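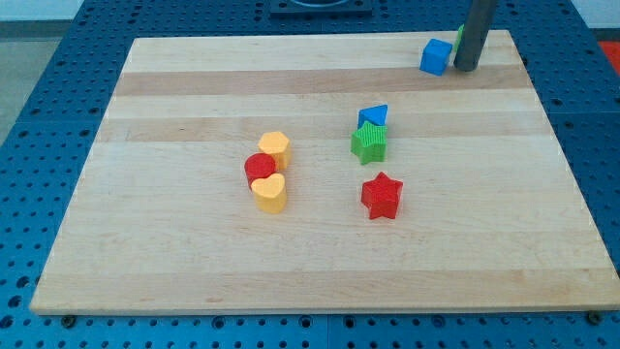 4th September

Block sorting on the maple board, arm 2. Genalyn and me in from nine, Rodel from lunch. Aim was to finish the comparison between the Stakuron fingers and the Lirkis suction cup before the Lirkis loan unit goes back.

Setup as last time except for the controller, which is now on the Bolari build Nestor put on in the week. Board clamped to the table and checked with the dial gauge at the corners. High at the far left by a hair, left it alone. Blocks are the ribbed ones from the shape sorter, thrown down by hand between runs, no tidying afterwards even when they land in a clump. We did agree on that in May and then I found two sets where someone had spread them out, so those are struck from the table and I've redone them today.

Each run is 20 picks. One pick = approach, grip, lift 60 mm, hold two seconds, place in tray. Anything dropped in the hold counts as a fail. Nudging a neighbour is noted but doesn't count against it.

Suction cup, 30 mm, soft bellows

Run 1: 13 good
Run 2: 11 good
Run 3: 14 good

Nearly all the fails are the stars and hearts. The cup is wider than the flat part of a star and it leaks at the notches. The ribbing makes it worse, you can hear it hiss. Cubes and hexagons went up every time as long as we came down square. Swapped to the 15 mm cup for a fourth run and got 16, but it swings the cylinders about on the way up and one came off over the tray edge. I counted it as a fail, Genalyn would have let it go. Written down here so we can argue later.

Good thing about suction: clumps make no difference to it. With a hexagon, a cylinder and a heart all standing up against each other it just takes the top face of whichever one it's told to.

Stakuron two-finger, rubber pads

Run 1: 17 good
Run 2: 18 good
Run 3: 12 good

Run 3 was the clumpy one. Fingers need 8 mm clear either side and the planner won't look for another angle if the first is blocked, it just goes in and shoves. Two blocks ended up on the table. Stars are fine if it takes them across a point and the notch opposite. Triangles slip if it takes them on the slope. Rodel tried turning the grip force up to 70 per cent, which cured the triangles and then tripped the over-current on a cube. Back to 55.

Camera

Overhead camera is giving steady positions for anything on open wood. Two things to sort out.

1. Blocks close together come back as one blob when they're the same colour. Different colours are all right mostly. Yellow is the worst of them, it's too near the wood. Genalyn thinks a grey mat would fix it but then all the earlier runs are on a different background, so no mat until this set is finished.

2. When the arm parks over the board it hides whatever is behind it and the count comes up one short. The script then waits for the missing block until it times out. Moved the park position back 120 mm in the config but haven't tested it with the long tool on. Someone please do this before leaving it running alone.

Controller

Cycle counter read 1,401 at the start of the morning and we didn't reset it, so take that off if you use the log. One fault, code 935, in the middle of the second Stakuron run. The manual has it as a lost packet on the tool bus. Reseated the connector at the wrist and it didn't come back. The old controller did the same thing in May and that time it was the cable, so keep an eye on it. Spare cable is in the drawer marked Villanueva, under the torque drivers.

Lift speed feels smoother than on the old build, particularly the stop at the top. No numbers for that. Divina has the accelerometer, ask her for it.

Where it stands

For single blocks I'd take the fingers. For clumps, suction with the small cup, and slow the lift down for cylinders. Nestor wants one tool for everything so the next thing to try is the fingers with a push move first, to break the clump up before gripping. Honeylyn has some code for that from the tray project, needs porting.

To do
- push move, ask Honeylyn
- park position with long tool
- planner: let it try a second angle
- order 20 mm cup if the Lirkis people do one
- put the pads back in the bag, they go tacky if left out

Tray lid is cracked at one corner. Taped for now.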